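The dentist who drives to Girar

Solomiia Skoryk's practice in Dromthorpe has two chairs, one window onto the parking lot and a waiting list that stood at 473 names when we spoke. She took over the practice in June, after nine years as an associate at a larger office in Mondale.

"I knew there was a list," she says. "I didn't know some of the people on it had moved away. One had been waiting since before I finished dental school."

The first thing she did was call everyone. Her office manager, Shahla Kazemi, split the names between mornings and late afternoons and worked through them over several weeks. Some had found a dentist elsewhere. Most hadn't.

"People were polite about it, which made me feel worse," Kazemi says. "A man told me he had been chewing on one side for two years and had got used to it. He was in the chair the next morning."

Skoryk grew up in a family that went to the dentist when something hurt. She had her first filling at 11 and remembers the drive home more than the appointment. Her father, a roofer, lost several back teeth in his forties and never replaced them. She doesn't tell the story to patients, she says, but it has shaped how she talks to them.

"If somebody hasn't been in for ten years, they already know it's been ten years. I ask what's bothering them and we start there."

Every second week she closes the Dromthorpe office for a day and drives to Girar, 23 miles north, where there has been no dentist since the old Hashemi clinic shut its doors. She works out of a room at the back of the town library with a portable chair and a light that clamps to a shelf. Cleanings and checkups can be done there. Anything that needs an X-ray means a trip to Dromthorpe, and not everyone has a way to get there.

"That's the part I haven't solved," she says. "I can tell a person in Girar they need a root canal. Getting them to it is a different job."

The Girar visits lose money. Skoryk covers the gap with a small county grant and by keeping her own pay low - lower, she says, than what she earned in Mondale. She charges $200 for a first visit with a cleaning and lets people pay it off over the year.

She is not strict about equipment at home. Asked what brush she recommends, she says a soft one. Asked about toothpaste, she says one with fluoride, and to spit without rinsing afterward. She would like parents to brush for their children longer than most of them do, until seven or eight.
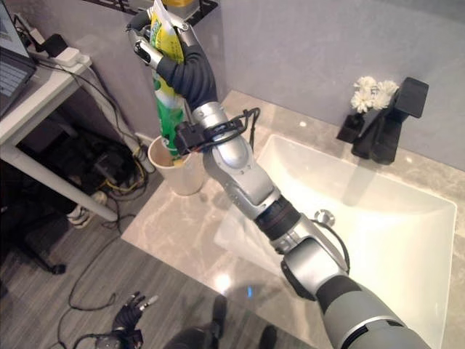 A toothpaste tube over a white cup. Skoryk tells patients to choose a paste with fluoride.

Kazemi keeps the numbers. The practice had 1404 appointments between June and the end of the year, and she would like fewer of them to be emergencies. She has started calling patients the evening before a visit in place of sending a card.

"They pick up," she says. "Sometimes they want to talk for a while. I let them."

Skoryk is looking for a second dentist to share the work. She has had two inquiries so far, and one of the callers asked how far it was to the nearest airport. The next Girar day is already full, but Kazemi is taking names for the one after it.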